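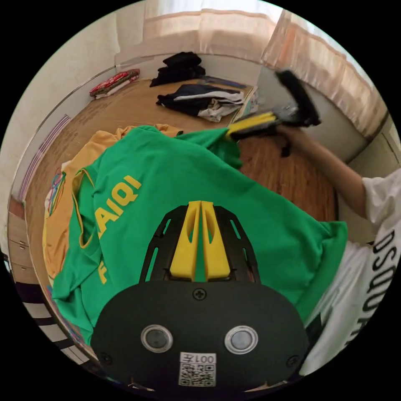 Green garment, yellow print.

4th March. Garment log, Savbridge lot, folding trial. Fold width set to 15 cm on the card for tops. Sleeves in first, hem up to the print line, then thirds. The green one is slippery and the first fold creeps when the second goes in. Smoothing from the collar down helps a little. Zips and buttons, where fitted, to be closed before folding.
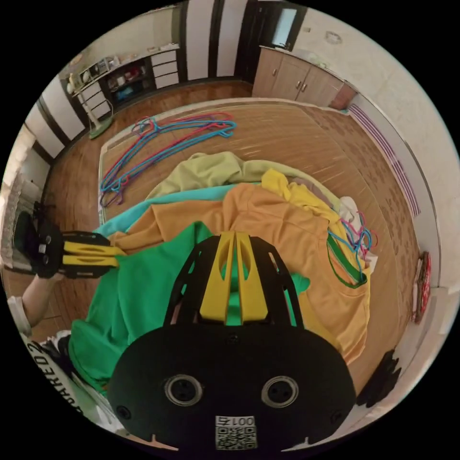

Maribel Bermúdez would sort the whole heap by colour before anything gets folded, and thinks folding straight from the pile doubles the handling. Noted. Will run her order against mine in April, same lot, same card.
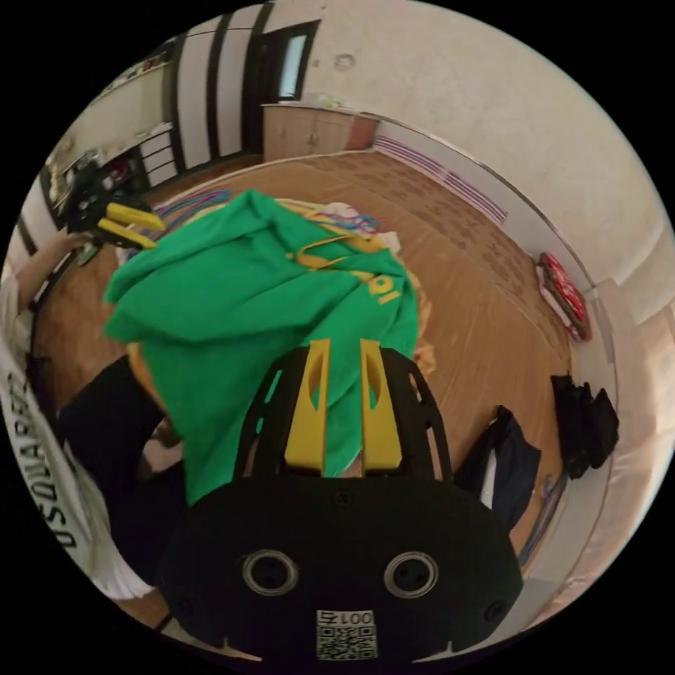

Print is the weak point on synthetics. Folding across heavy lettering leaves a hard line that the Brodden steamer takes two passes to lift, so the card now says fold beside it where the width allows. Yellow lettering on bright green is a fair test piece, as a crease through it can be judged by eye from standing height. Plain tops stay on the old card.

Hangers go back on the rail sorted by size, colour ignored. The pink and blue ones hook into each other when left in a heap and
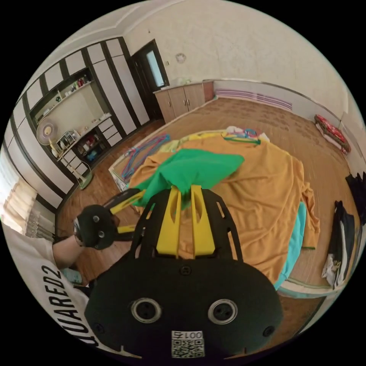

take longer to separate than a top takes to fold. Tarek Sfeir has the Tefera clips on order, pack of 100. Still to do: large flat pieces, card 17.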